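Section 3: Setting Out and Levelling the Lounge Suite

3.1 Scope of this section

This section applies to the Hendska three-piece upholstered suite supplied with scroll arms and fabric skirt, together with the matching low table where one has been ordered. It covers positioning in the room, fitting of feet, levelling, placement of cushions and first-week care. Unpacking is dealt with in Section 2. Cleaning and stain treatment are dealt with in Section 5.

The instructions assume that the room is clear, that the carpet has been laid and allowed to settle, and that all packing film has been removed from the upholstery.

CAUTION: The long sofa has a packed weight of 69 kg. It must be lifted by at least two adults. Do not lift any piece by the scroll arms, the skirt or the top of the backrest.

3.2 Before you begin

Check that the following are at hand:

Levelling key (in the accessory bag, taped beneath the loveseat)
Felt pads, self-adhesive
Spirit level
Tape measure
Masking tape
Soft white cotton gloves, one pair per person

Measure the narrowest doorway on the route into the room. The long sofa, with its feet removed, is 232 cm in length and must be turned on end if the hallway does not allow a straight approach. Place a folded blanket beneath the lower arm before turning. Doors should be lifted from their hinges where the clearance on either side is less than a hand's width.

Keep the feet in the accessory bag until the pieces are in the room. Feet fitted in the hallway are the most frequent source of scratched door frames reported to our service desk.

3.3 Choosing the arrangement

The suite may be set out in an L, in two facing rows, or in a U. The U arrangement is recommended for rooms used to receive guests and is the arrangement described in the remainder of this section. The loveseat stands at the closed end of the U with its back to a plain wall. The other two pieces stand along the sides and face inward. The table occupies the centre.

Where one side of the room has a window, the piece on that side should be set so that the curtain or blind can be operated without climbing on the seat. Upholstery placed in direct sunlight will fade unevenly. Draw the blind during the brightest part of the day, particularly from March onward in southern rooms with low afternoon light.

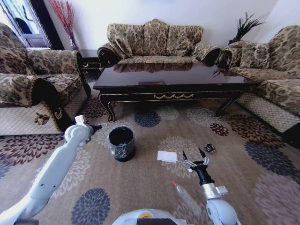 Figure 3. Suite in U arrangement on patterned carpet, with low table at centre.

The side pieces need not be exactly parallel. A side piece may be angled slightly toward the table where this gives an easier line of conversation with the loveseat. A small side table may be placed in the gap at a back corner. Its top should finish no higher than the adjoining arm.

Tall decorative branches and similar arrangements may stand behind a backrest against the wall, provided that they do not touch the fabric. Dyed or lacquered stems can transfer colour to damask in humid conditions.

3.4 Positioning the pieces

1. Mark the centre of the back wall with masking tape at skirting height.

2. Carry the loveseat into the room and set it down with its centre on the mark. Leave a gap of 3 cm between the back of the frame and the wall. The gap protects both paint and fabric.

3. Fit the feet to the loveseat. Tilt the piece onto its back on a blanket, screw each foot in by hand until it meets the plate, then tighten by a quarter turn with the levelling key. Do not overtighten.

4. Return the loveseat to its position and confirm the gap with the tape measure.

5. Bring in the long sofa and repeat step 3. Set it along the chosen side with its rear end clear of the loveseat's arm. The scrolls must not touch each other. Contact between lacquered surfaces will mark both.

6. Bring in the remaining piece and set it on the opposite side in the same manner.

7. Sit on each piece in turn and check that it does not rock.

NOTE: If the carpet carries a strong repeating pattern, align the loveseat with the pattern as well as with the wall. Where the two disagree, follow the wall. The carpet may be shifted slightly once the table is in place, but heavy pieces should not be dragged into agreement with it.

3.5 Levelling

1. Place the spirit level across the front rail beneath the seat cushion. Do not take a reading from the cushion or from the arm.

2. Insert the levelling key at the lower foot and turn counter-clockwise to raise the corner.

3. Check the reading from front to back, and adjust as required.

4. Wait one full day and check again. Deep pile compresses under load, and a second adjustment is normal.

On timber or tile floors, fix a felt pad beneath each foot before levelling. Pads are not required on carpet and should be left off, as the adhesive may travel into the pile.

3.6 Placing the low table

1. Wear cotton gloves. The gloss lacquer shows fingerprints readily and is more easily scratched during its first weeks in use.

2. Lift the table with one person at each end. Do not slide it across the carpet.

3. Set the table in the centre of the U. Allow 33 cm between the table edge and the front of each seat as a minimum, and more where the room permits. Persons who use a cane or walker will require a wider passage on at least one side.

4. Stand at the open end of the U and check the table against the loveseat. The reflection of the back cushions in the tabletop is a convenient guide: if it sits squarely, the table is straight.

CAUTION: Do not place hot dishes, damp vases or rubber-footed objects directly on the lacquer. Use a cloth or felt-backed mat. Do not sit or stand on the table.

3.7 Cushions and skirt

Shake each loose cushion and set it with the zipper downward. The pattern should run upright on all pieces. Seat cushions are numbered on the underside and are not interchangeable between the two side pieces.

The skirt is folded flat for transport and may show a crease line along its length. Leave it to hang for several days before taking further action. If the crease remains, apply a garment steamer on its lowest setting from inside the skirt, keeping the nozzle clear of any embroidered motif. Do not iron the skirt in place.

Run a hand along the bottom edge to confirm that the fabric hangs freely and has not been trapped beneath a foot.

3.8 First week of use

Fabric of this weight relaxes with use. Slight rippling across the seats is to be expected and can be smoothed outward by hand from the centre. Exchange places from time to time so that one seat does not take all the wear.

Vacuum the seats and backs once during the week with the upholstery nozzle and low suction. Wipe the scrolls with a dry microfibre cloth, following the curve. Silicone polishes, including multi-surface sprays, must not be used on the scrolls or the table. Brullo wax, neutral grade, may be applied to the scrolls after the first three months.

A faint odour of new lacquer may be noticed on opening the room. Ventilate morning and evening until it clears.

3.9 Faults on set-up

Piece rocks after levelling: confirm that all feet are fully seated on their plates, then repeat 3.5.

Foot will not thread: stop, remove the foot and check the thread for packing foam. Do not force it. Replacement feet are supplied by Grestiron on presentation of the order number.

Scroll is loose: do not use the piece. Contact the service desk.

Colour differs between pieces: view the suite in daylight and with the pile brushed in one direction. Damask reflects light differently according to angle. If a difference remains, report it before the cushions have been used.

Reports should be addressed to Romana Holub, Customer Service, Havlíček Furnishings. Questions concerning the instructions themselves may be directed to Lenka Urban, Technical Publications. Please quote the section and step number in all correspondence.

Continue to Section 4, Protective Covers and Seasonal Storage.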